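Teleop demos, couch pickup task: gripper shuts early
Status: open, again
Component: Murora teleop client, simulated living room
Opened: October

What I'm trying to do: record 800 demos of the arm picking small things up off a couch, driven by hand with the Jilletti controller. What I have is 123 I'd show another person.

What happens: I bring the wrist straight down, fingers spread, line up over the thin dark thing on the seat, and give the trigger the gentlest squeeze of my life. The client reads this as a full close. The fingers snap shut above the target and the episode gets saved as a success, which is generous.

Tried so far:
- Recalibrated the trigger. Twice, the second time with feeling.
- Rolled the client back one version. Same fault, uglier menus.
- Swapped the cable. The old cable has received an apology.
- Slowed the sim to half speed. The gripper now misses at a dignified pace.

Log from the last session has 2,302 lines, nearly all of them "grip cmd clamped". Attached the lot, sorry. View from just before I touch the trigger:
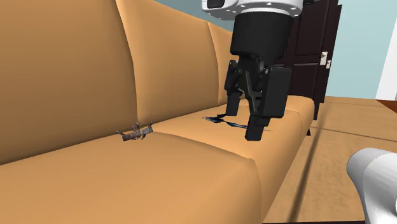
Catterall support replied at 4:10 pm that clamped grip commands nearly always come from the deadband setting, that the October build reset it to zero without mentioning it in the release notes, and could I please check the profile file and not the settings panel, as the panel shows whatever it likes.

Checked. Panel says 0.15, profile says 0. Changed the profile by hand, restarted, and the fingers now close as slowly as I ask them to. First try I nudged the target sideways and dropped it, but that was my own work and I've labelled it a failure.

Still open:
1. The success flag. It fires on any full close, whether or not there's anything in the grip. I've got 700 episodes from the Clumum batch tagged that way and I'm not keen on training anything on my best impressions of a crab.
2. The panel should read the profile. Happy to log that separately if you'd rather.

Leaving the ticket open until the flag is sorted. Re-recording from episode 124 tonight.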